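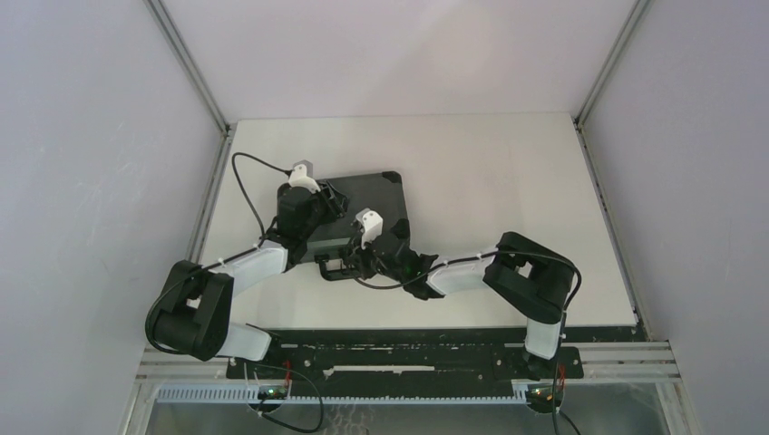
ZOVCOMBE, May - I've been sitting in on the robot manipulation class at Tadon Technical College since the start of the term, and if you had told me in the first week that I'd be holding my breath over a suitcase handle, I would have laughed. Well, not a suitcase exactly. It's a dark gray hard-shell case with black corner protectors, the kind of thing you'd carry a piece of gear in, and for the past stretch of the semester it has pretty much run everybody's life in Room 32.

The class has one big assignment left before the Vunine Student Challenge, which is on Saturday, and the case is it. Two arms, one white table, one case lying flat. Teams have to get the arms to find the handle, take hold of it, and turn the case a quarter turn without shoving it off its spot or scraping the lid across the table. That sounds so easy! You and I do it without thinking every time we grab a bag off the floor. Then you watch a pair of arms try it for an afternoon and you come home looking at your own hands with a lot more respect.

Kyung-tae Moon teaches the class, and he picked the case himself. Last year's object was a foam block, and he says he felt bad about it afterward.

"Foam forgives everything," he told me while he was cleaning off the whiteboard. "You can grab it crooked, you can squeeze too hard, and it just sits there and takes it. A hard case tells you right away that you came in at the wrong angle."

The handle is where it all gets interesting. It's a U shape that sticks out from the near side of the case, and it doesn't leave a lot of room for a gripper to work in. Most teams start with the right arm, bring it in low from the side, and go for the end of the handle. The left arm goes over the lid, and that's where the arguments start. Some students want it pressing down to hold the case steady. Others want it hovering and staying out of trouble until the right arm has a good grip. I heard both sides of this at great length on a Tuesday (I had only come in to return a jacket) and I still couldn't tell you who won.

Hoi-yan Chien is on the hovering side. She's a second-year student who came over from the welding program, and her team calls its control program Song, after the noise the old motors made when they first ran it. The motors have been swapped out and the noise is gone, but the name stuck. She let me pull up a stool next to her for most of one session, which was brave of her, considering how many questions I ask.

What I didn't get before this class is how much of the work happens when the arms aren't doing anything. Hoi-yan's team moves the arms by hand controllers first, one student to each arm, and records what they did. Then they go back through the recording and decide whether it's worth keeping. They set themselves a target of 500 good recordings before the challenge, and "good" has gotten stricter as they went along. Early on, anything that ended with a gripper on the handle counted. Now if the left arm brushes the lid on the way in, out it goes.

"I threw away my own best one," Hoi-yan said. "It looked so smooth. But I'd bumped the corner at the start, and if Song learns to bump the corner, it'll do it every single time."

She was pretty cheerful about it. I would have been sulking by the vending machine.

The part I've enjoyed most is listening to two people try to drive two arms together. Picture a couple moving a couch up a stairwell, only both of them are seated and neither one can feel the couch. There's a lot of "wait, wait, wait" and "I've got it, do you have it?" Kyung-tae has a rule that only one person on each team gives the calls, and the other just moves. I thought that was a little bossy until I saw a run with both of them calling. The case ended up sideways and the two drivers weren't speaking for a good five minutes.

They've also had to learn about cables, which nobody signed up for. Each arm has black cable running along its forearm and around the elbow, and there needs to be enough slack in it for the arm to reach all the way out, but not so much that a loop drops down where a gripper wants to go. The class lost most of a week in April to this. Hoi-yan's team ended up rerouting a length of theirs and then writing the position on a strip of tape so the next group wouldn't undo it. The next group undid it. They've since made up.

I asked Kyung-tae why the case never gets put down perfectly straight, because it was bothering me - I'm a picture straightener, I can't help it. He told me the students set it down at a bit of an angle on purpose and change the angle between runs. If it's always lined up with the table, the program just memorizes one spot and one direction, and then the judges turn the case by a hair and everything falls apart. At Vunine the judges do exactly that. They place the case themselves, and the teams don't get to see where until the clock is already going.

A little about the challenge, for anybody who wants to come. It's held in the college gym, doors open at 9 a.m., and it's free. There are 12 teams signed up, most of them from here and the rest from schools up and down the valley. Each team gets a turn at the table, and runs are scored out of 100. You get points for reaching the handle, points for holding on through the turn, and points for leaving the case where it's supposed to be. You lose some for hitting the table, and you lose a bunch if a student has to press the stop button. The button is big and red and I've been told very kindly not to stand near it.

If you come, sit on the side by the folding wall. The other side has a better view of the students' faces, which is fun, but you can't see the grippers at all once the arms come in toward each other. Bring something to do between rounds, too. Setup takes longer than the runs, and there's a lot of crouching and squinting before anything moves. My nephew came to the practice event in the winter and got through an entire comic book.

I should say that it isn't all future engineers in that room. There's a student who works nights at the bakery on Orchard Street and took this class because it fit his schedule, and he turned out to have the steadiest hands on the controllers of anyone. There's a woman who had been repairing sewing machines for years and can spot a loose screw from across the room. A couple of them are planning to transfer to a four-year school, and a couple of them just want to see what this stuff is before it shows up at work. Kyung-tae seems fine with any of those reasons. He grades the logbook as heavily as the runs, and he reads every page of it (he quoted one back to a student from memory while I was there, to her horror).

As of my last visit, Song could find the handle on most tries and was having trouble with what came after. The right gripper would take hold, the turn would begin, and the far end of the case would start to drift toward the back of the table. Hoi-yan thinks the answer is bringing the left arm down onto the lid a moment after the right one closes. So yes, after weeks on the hovering side, she's now in favor of a little pressing. She asked me to put that in writing so the other team would stop bringing it up.

They still had recordings to make when I left. Someone had gone out for sandwiches, someone else was resetting the case for the next run, and Hoi-yan was back in her chair with her sleeves pushed up, telling her partner to wait, wait, okay, go.

The room is open for visitors until 4 p.m. every day this week if you'd like a look at the setup before the gym gets crowded. Use the entrance by the bike racks, because the front doors are locked for the floor work. And if you want to take the class yourself, the fall sign-up sheet goes online at the end of the month. You don't need any programming to get in, but Kyung-tae does ask that you come to one open session first and take a turn on the controllers. I took mine. I missed the handle by a mile, nudged the case, apologized to it out loud, and had a wonderful time!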